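Taking a group to a robot open day. What should I expect, and what do I ask?

Posted by tokarz_left_shoe in Days Out & Learning

Through a chain of events that began with me saying "sure" without listening, I am now in charge of bringing 19 adults from our evening class to the open day at Siltetti in July. The class is upholstery. We restuff chairs. Somebody at the front office decided we should see "where handling soft goods is headed," and I was standing closest to the sign-up sheet.

I have read the invitation several times. It says we'll see "arm stations in operation" and have "time with the staff." It does not say how long any of it takes, whether there are chairs, or whether there is anything to look at besides the arms. I've seen the usual videos of robots doing backflips and I'm assuming it won't be that.

What I'd like to know from anybody who has been to one of these, at Siltetti or anywhere like it:

How close do they let you stand? Half my people wear glasses and the other half should.

Is it dull? I can take the truth. I just need to know whether to bring snacks.

What are good questions to ask? I don't want us to be the group that asks if the robots are going to take over, though I know exactly who will ask it and I can't stop him.

We're coming from the Velthorpe side, if that matters for parking.

Posted by grommet_and_sons

I went to the last one with my brother-in-law and a very low opinion of the whole idea, and I stayed until they started stacking the chairs. So, some notes.

It's slow. I'm putting that first because your group will either make peace with it in the opening few minutes or spend the visit looking for the coffee. You'll be standing at a table with two arms bolted along the edge of it, and one arm will travel toward an object at the speed of a person reaching for a check they don't want to pay. Then it'll stop. Then everyone leans in, and it backs up and has another go.

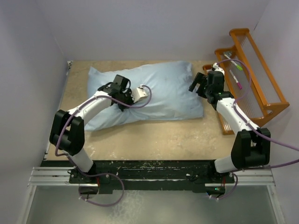

Soft things are the part your class should care about, and I'd head for that table before any of the others. A block or a cup is the same shape every time you go for it. A pillow is a new pillow every time anyone looks at it funny. If you've ever tried to get a cushion into a cover that was cut by an optimist, you know more about this problem than most of the people in the room, and the staff seemed glad to talk to somebody who did. Watch where the gripper comes down on the pillow, and look at the wrinkles right under it, because that's where I'd expect an upholsterer to start having opinions. Ask what they do about a fold that ends up under the fingers when nobody wanted a fold there. I asked about that and got a much longer answer than I did to my question about motors, which I'd looked up specially.

On distance: at ours there was a strip of tape on the floor about 5 feet back from the table. They let us up to it in small batches. With your numbers they'll split you up for sure, so sort out beforehand who goes with whom. Otherwise you'll lose a good chunk of the visit to people being polite at each other.

Questions that got real answers when I was there:

How do you decide that a try counts as a good one?
What do you do with the bad ones, throw them out or keep them?
Who tidies the table between goes?
What object do you all hate?

Ask the last one late. It cheered everybody up considerably and a man who had been reading off a card put the card away.

Questions that got a brochure: how much does it cost, when can I buy one, and will it fold my laundry. Your fellow who asks about the takeover will get a kind smile and the same brochure. Let him go early so it's over with.

Bring the snacks, but eat them outside. They had a sign about crumbs, with underlining.

Posted by velthorpe_bypass_regular

Parking is behind the building, not in front. In front is for the tile place and they WILL come out.

From the Velthorpe side do not take the bypass, it drops you at the wrong roundabout and then you're in Kususen looking at ducks. Route 93 to the second light, then right.

Haven't been inside. My wife has. She said it was fine and kind of chilly.

Posted by kususen_night_shift

I'll disagree with the first reply on one thing and agree on the rest, grudgingly.

I've helped at demonstrations, at a different place from Siltetti, so take this as coming from the person holding the clipboard. Don't send everybody straight to the soft goods table. Send them somewhere boring to begin with, where the arm picks up something stiff and puts it down, and have them watch 3 rounds. Most visitors have no idea what an ordinary pick looks like, so when the pillow comes along they can't tell a good attempt from a bad one. They clap at the wrong moments. It's sweet, but it's also a little hard on the staff, who have to stand there and be applauded for a miss.

A few other things I wish group leaders knew:

Applause is fine. Flash is not, or it wasn't at ours. Ask at the door before anybody gets a phone out, and ask again inside, as you may get a different answer.

Pauses are normal. People see the arm sitting still and decide it's broken, and then they tell each other so in a whisper you can hear from the parking lot. It may be waiting for a person to say go. It may be broken. Either way, the whispering doesn't move things along.

Don't let anyone "help." I don't care how well they know cushions. I once watched a perfectly sensible retired man step over the tape to plump a pillow. Everything had to be stopped, the arms had to be brought back to where they started, and he then told us it looked better. It did look better. We still had to do the whole thing over.

If your people have scraps of different fabrics, email ahead and ask whether they can bring a few. Some places say no flat out. We used to say yes, and those were the visits where the talking went on longest. Velvet against canvas will start an argument among engineers that lasts well past closing. Mention the fill, too. Staff tend to buy whatever pillow is in the store, and a group that can explain feather against foam in plain words is worth having around.

Wear decent shoes. There are never enough chairs, and it would be a shame for a chair class to end up fighting over two of them.

Posted by tokarz_left_shoe

Thank you, all of this is more than the invitation managed. I've emailed about the scraps. The takeover man has been told he's going in the first batch and has taken it as an honor.

Does anyone know if the tile place minds if we just turn around in front?

Posted by velthorpe_bypass_regular

They mind.

Contact the moderators | Community guidelines | © Tokarz Neighbor Help | Back to top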